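Keep the Big Table Plain

I have worked at the same kind of table for most of my adult life: wide, pale, flat, and never clear for more than an hour. I have had one at home, two at jobs, and one in a rented room in Jullircombe that took up so much floor I had to go out through the kitchen to reach the front door. My opinion, after all that, is that a work table should be plain, it should be large, and it should have something on it that isn't work. A vase of flowers is the best choice I know of.

I know the argument against it. Zulema Montecinos, who ran the office where I had my second table, made it to me many times. Water and wires don't belong together. Flowers drop petals. They need attention at exactly the wrong moment, and when they die they smell. She kept her own desk bare and she got a great deal done. I don't think she was wrong about the petals.

But a bare desk is easy when only one person sits at it and the day's work fits on a screen. A shared table is another matter. It takes on the screens, the cables, whatever was delivered that morning, and the cup from yesterday. Most of it collects along the sides and leaves a bright open patch in the middle, and that patch is the only part anyone thinks of as the table.

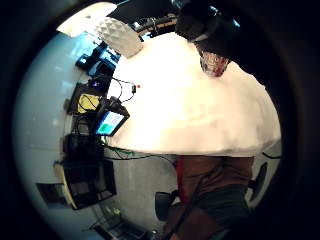 What belongs in the middle

The usual answer is nothing. Keep the middle clear, the advice goes, and your head will be clear too. I tried that for one whole July. The middle didn't stay clear. It filled with mail, and after the mail with a lamp waiting for a new plug. An open space on a table gets treated as a shelf by anyone walking past with full hands.

A vase changes this a little. People will set a box down on an empty table without looking. They look before they set one down next to a glass vase with flowers in it. In our case the box went on the floor, where it should have gone to begin with.

The vase doesn't need to cost much. Mine came from the Saturday market at Guder, from a stall with 29 others on it, and I chose it for the wide base. Clear glass is worth having, as you can tell when the water needs changing. A pattern or a bit of color on the sides hides the stems, which are the ugly part of any bouquet. I would avoid anything tall and narrow. A full bunch makes it top-heavy, and one sleeve across the table will finish it.

As for the flowers, I like pale ones with something stiff mixed in, a few long stalks that stick out past the rest. Hold the whole bunch upright by the stems over the vase before you let go of it. That is the time to see which side should face out. Once the stems are in and crossed, turning one of them turns them all.

Nithin Rao, at the next table over, used fabric flowers for years and defended them without any embarrassment. No water near the wires, no smell, nothing to replace. I used to look down on this. I have come around. The job of the thing is to be looked at and to hold its place, and a fabric bunch does that in a room where real ones would be a nuisance. He took his out and put them back whenever he dusted, with some care, and they always looked arranged by a person.

The water bottle and the cup are a separate question. Zulema wanted them banned along with the flowers. I would allow both, at the back, and I would ask for a bottle with a cap. An open cup gets tipped over sooner or later, and an empty one rolls. If the table has cables looping over its edge, and most do now, run them down one side and leave the other for drinks. I have never seen an office follow this for more than a week, and I still think it is right. 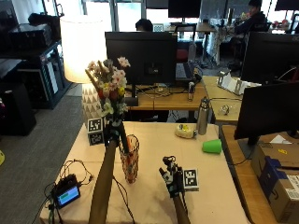 Ville Riihimäki

My last table seated six and was almost 10 feet long. Sharada Thomas put flowers on it the week she started, without asking, and for a few days there was some grumbling about space. The grumbling came mostly from me. I had a stack of binders where the vase went, and I had to find them another home.

They went to a cabinet in the hall. I used them twice that year. The flowers got changed every week or so by whoever was passing the shop, and the table was no tidier at the sides than it had ever been, with the same cords and the same cardboard under the desk beside it. I did stop piling things in the middle.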